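Home Forums New Posts Members Search

We use cookies to keep you logged in. Accept Manage

Switching to powder detergent – worth it?

renji_ichikawa
So my wife and I finally ditched liquid detergent in February and I'm kind of a convert! We paid 77 bucks for a big load of powder and I figure it'll last us 400 washes, easy. Whites look better, towels smell like nothing (which I love).
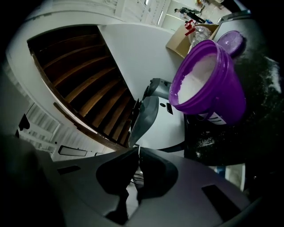 My one gripe is cold water. I do most loads cold and dark shirts sometimes come out with chalky streaks. Anyone else get that? It's a front loader, 3 years old.

NiaMathias
Yep, streaks on black jeans all the time. I dissolve mine in a mug of hot water first and pour it over the drum. Also you're probably using too much, everybody does.

gilani_fan
Disagree on the mug thing, that's way too much fuss for laundry. Just run darks warm and be done with it.

NiaMathias
Warm fades my darks though! I'd rather fuss for a minute than buy new jeans.

rurkon677
I went back to liquid. Powder got clumpy in my basement and the drawer gunked up – I was scraping it out with a butter knife every month. No thanks.

renji_ichikawa
Ours stays upstairs so no clumps so far. Gonna try the mug on the next dark load, and cut the scoop down by half. What do you all use on dog blankets?

Log in to reply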